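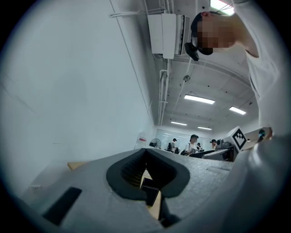 How often should the filters in a wall-mounted air conditioner be cleaned?

Every four weeks during the months when it runs all day, and less often when it only gets switched on now and then. A dusty room will need it sooner.

Ticket: Air conditioner in long room, weak airflow and a musty smell
Site: Wattanapong building
Opened by: Uthai Saithong
Opened: July 15, 2021
Status: Closed

Original message

Hello, and thank you in advance for your patience with me, as I am not much of an air conditioner person. I'm writing about the white unit up high on the wall in our long room, the one with the white pipes below it. It has been set to 25 degrees all week, same as always, and while I'd say the air coming out is cool if you stand close and hold up your hand, hardly any of it gets down to where people are working. By lunchtime everybody has rolled up their sleeves and is giving me looks.

There is also a smell when it first starts up in the morning, a bit like a towel left in a gym bag. It fades after a while, or we get used to it - I couldn't swear to which. No water on the floor, no strange noises, no blinking lights that I can make out from down here. I tried new batteries in the remote and I tried turning it off overnight. Neither made any difference that I noticed.

I should add that the room is in use most of the day, so if someone needs to put a ladder up, a little warning would be lovely and I'll move folks along.

Reply from Sirkum support desk

Hi Uthai, thanks for such a thorough note, it saves us a lot of back and forth. Weak airflow with cool air and a musty start usually points to a clogged filter, and often some grime on the coil behind it. Before we send anybody, could you check what fan speed the remote is showing? If it says quiet or low, put it on high and leave it there for the morning. Please don't climb up to the unit yourself, it's a high one and the cover can be stiff.

Reply from Uthai Saithong

It was on low! I felt very silly. I've put it on high and there is more air than before, but still nothing like last year, and the smell is just the same. So I think you're right about the filter. I looked through the maintenance folder and the last cleaning I can find was written down in September, with a note saying "do again soon," which I suppose we didn't.

Log entry, Bondley field visit

Filters removed and washed, heavy gray dust on both of the 2. Coil brushed and rinsed. Drain line flushed, some slime came out, flow good afterward. Blower wheel wiped down as far as could be reached without taking the unit off the wall. Remote left on auto fan, 25 degrees. Time on site 2 hours. Customer supplied tea.

Reply from Uthai Saithong

Just to let you all know that it's running beautifully. The air reaches the far tables again and this morning there was no smell at all when I switched it on, and I did go and stand under it to make sure. I've taped a cleaning chart to the inside of the cupboard door, next to the one for the Sander dust bags, so the two can be done on the same day. Please pass on my thanks to the technician, who was kind enough to sweep up after himself and to explain what the drain line does (I had no idea there was one).

Happy for you to close this one.

Closing note, Sirkum support desk

Closed at customer's request. Filter cleaning added to the site's regular schedule. If the smell comes back before the next cleaning, reopen this ticket and ask for the blower wheel to be taken out and washed.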